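Kitchen trial points to simpler recovery method for robot arms

A research group at Holstead has reported results from a study of how a single-arm robot should recover when a household task goes off plan. The work was done in a furnished kitchen in Brovuvthorpe, with the arm set up close to an electric stove and a top-freezer refrigerator.
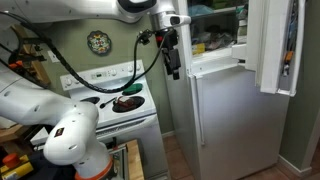
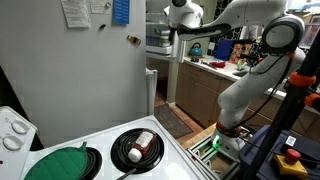 The arm and its work area in the Brovuvthorpe kitchen.

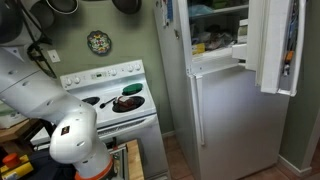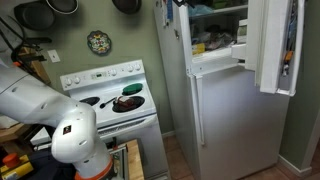
The method, which the group calls Makier, changes what the controller does after a failed grasp or a missed handle. Most learned policies carry on from wherever the arm happens to be, and small errors build up over the next few motions. Makier stores a short list of arm positions from which the policy has previously done well. When its own estimate of progress stalls, the arm backs off to the nearest of those positions and tries again.

Lead author Marit Magnusson said the stored positions are taken from the training demonstrations and need no extra labelling. The group recorded 1,000 demonstrations for the study, covering door opening, object pick-up and placement on the stovetop.

The policy was tested with and without the recovery step on 40 task layouts. Without it, the arm completed 20 of the layouts. With it, the arm completed 30. The same network weights were used in both conditions, and each layout was reset by hand to match a reference photo before the second run.

Gains were largest on tasks that involve a door. A partly opened door changes the colour and shape of much of the camera view, and the base policy tended to hesitate there. Results on flat objects near the burners improved less. Ronja Grønli, who ran the evaluation, put that down to the approach angle of the gripper - a retry from a better position still ends in the same shallow grasp.

The authors list several limits. All trials took place in one kitchen, with one arm on a fixed base, and the retry step makes runs longer. The progress estimate also raised false alarms during slow motions, and in those cases the arm backed away from a grasp that was going well. A version that also checks gripper force is being tested.

The group plans to repeat the trials in a second kitchen at the Strömberg site, where the cupboards are deeper and the lighting is less even. Code for the recovery step is to be released in September, along with the layout photos used for resets.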